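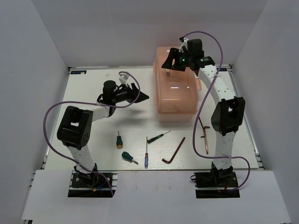

Is the Promley youth league worth the fee this season?

Depends how much your kid plays. The flyer says 70 games. My daughter's team got nowhere near that last year, and two of the "games" were scrimmages against their own B squad.

They also claim over 1,000 kids signed up across all sports. Fine — how many are still skating in October?

Rahel Thaler runs the fencing side and answers emails. Hockey, good luck.

Ask for the refund policy in writing before you pay. I asked twice and got a link to the jersey shop.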